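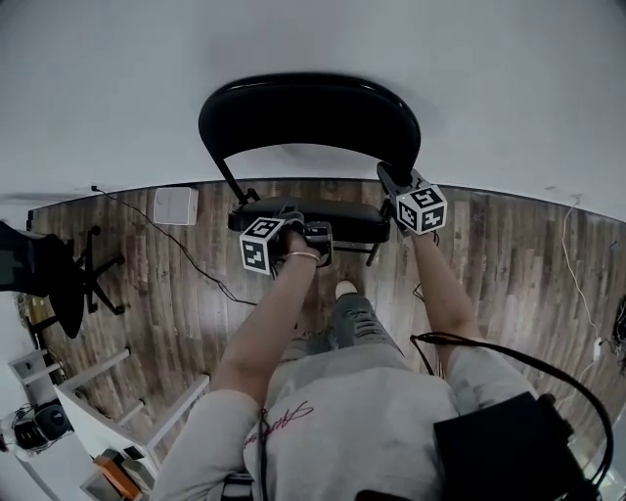
Visit to the Comari showroom, Skidthorpe

May 24, 2022

Comari has moved its dining chairs to the back of the building, past the lamps. The floor there is wood plank and the walls are plain white, so dark furniture shows up well. I spent most of my visit on the black chair with the curved back, sold under the name Hinel. The top rail is thick and glossy, the seat is padded, and the back is open apart from two thin uprights. It sits a little low for me - fine at a table, less so at a desk.

The range comes in 3 finishes and delivery takes 12 days. Parking is free behind the building, but there are only 5 spaces. The next open day is in July.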